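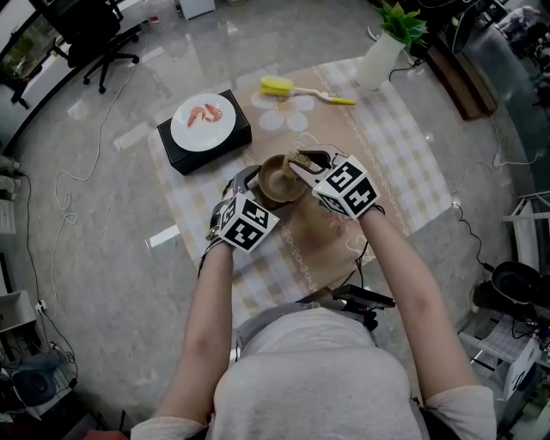 Milan Postma wanted to know why a robot can't just be told how to set out a snack. It's a fair thing to ask, and he asked it three times before the Dorico Robot Club had its coats off.

So let's try it. Tell a robot, "Put the small thing in the brown bowl." Easy! Except the robot has questions. Which thing? How hard should I squeeze? What if the bowl slides? You have known the answers since you were two, mostly from dropping things on the kitchen floor.

Robots haven't had that kind of childhood. At our club, we show them instead.

**How the showing works**

You hold a gripper in each hand. A gripper is a robot's version of fingers, and it usually has two jaws that open and close. Then you do the job yourself, using only the jaws. One gripper can pinch the small thing while the other leans on the rim of the bowl to keep it still. (Your own fingers will want to help. They are not invited.)

Each gripper wears a white cube with black-and-white patterns on its sides. Think of the patterns as name tags a computer can read. When a camera sees them, the computer can work out where the gripper is and which way it is tilted.

**Why do it again?**

One try teaches a robot very little. Our team did the bowl job 42 times in October, and by try number 8 everybody had an opinion about bowls. Marjorie Garside moved hers a bit to the left each time, so the robot wouldn't decide that all bowls live in exactly one spot.

Slow tries are fine. Wobbly ones can be useful too – a robot that has only seen perfect work has no idea what to do about a wobble.

**Try it at home**

Borrow two pairs of kitchen tongs. Put a bowl on the table and 6 dry pasta shapes next to it. Hold the bowl still with one pair and move the pasta with the other. Now do it with a friend giving you orders, and do only what the friend says, word for word.

Keep a broom handy.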